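I've had the Danda fingertip pads on our pair of hand-held grippers since August, so it's time I said something about them. Short version: lovely grip, fiddly to fit, and I'd buy them again (with a grumble about the price of the glue).

We run two grippers, and the old smooth pads were hopeless with anything thin. Glasses were the worst! You'd close on one arm and the whole lot would swing round and slide off. Danda's pads have a fine dotted surface and so far they hold on to specs, envelopes and pencils without me squeezing like mad.

Fitting them took most of a Tuesday. Tralico's leaflet says five minutes per finger, which made Kátia Honorato laugh out loud. The old glue has to come off completely, and if one pad sits even slightly proud the tips meet on one side and gape on the other. I did the first pair twice. Odair did the second pair once, and I'm not bitter.

After that comes the marker cubes. Ours go on the gripper, or strapped over the backs of the hands when we're working bare-handed, and every time something gets refitted I run the same check: cloth on the table, glasses and something flat and tan next to them, then pull the chair about for a bit and see if the tracking keeps up. Straps want doing up snugly, as a cube that wobbles will ruin your whole afternoon.

Wear is fine. I gave them a wipe every 200 closes to begin with, then got lazy and stretched it to around 300, and the dots still feel sharp. The old Lopes ones had gone shiny by then. I do wish Danda sold singles, as you have to buy six at a time and I only ever kill the left one.

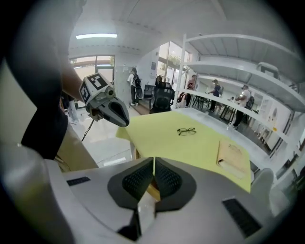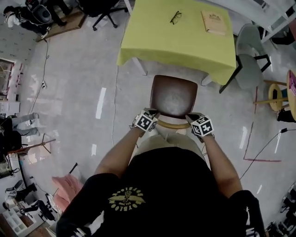 *The gripper check, and the chair with the hand cubes on. Same table in both.*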